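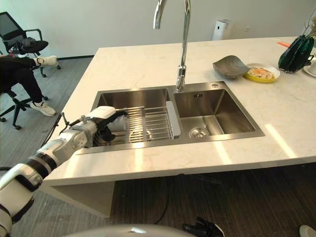 Einspielergebnisse richtig auswerten: Kopienschnitt und Wochenvergleich

Wer den Verlauf eines Kinostarts beurteilen will, braucht zwei Werte: den Kopienschnitt und die Veränderung zur Vorwoche. Beide lassen sich in einer einfachen Tabelle berechnen.

1. Tabelle anlegen
Spalte A: Filmtitel, Spalte B: Anzahl der Kinos, Spalte C: Besucher am Startwochenende, Spalte D: Besucher am Folgewochenende. Previews in einer eigenen Spalte führen.

2. Kopienschnitt berechnen
Besucher durch Anzahl der Kinos teilen, in der Tabelle =C2/B2. Läuft ein Film in 14 Kinos und erreicht 230 Besucher je Kino, ergibt das 3220 Besucher. Bei weniger als 1000 Besuchern insgesamt ist der Wert kaum belastbar.

3. Veränderung zur Vorwoche
Formel: =(D2-C2)/C2, Zellformat Prozent. Das Ergebnis ist bei sinkenden Zahlen negativ. Hat sich die Anzahl der Kinos geändert, den Kopienschnitt beider Wochenenden vergleichen.

4. Umsatz und Besucher trennen
Umsätze enthalten 3D- und Überlängenzuschläge. Für Vergleiche über mehrere Jahre sind Besucherzahlen vorzuziehen. Beide Größen nie in derselben Spalte mischen.

5. Runden
Den Kopienschnitt ohne Nachkommastelle angeben, Prozentwerte mit einer.

2 Kommentare

Weitere Beiträge
Startliste für Juli
Besucherzahlen aus PDF-Dateien übernehmen
Previews korrekt zuordnen

© Pletandale Filmdaten | Kontakt | Impressum | Nach oben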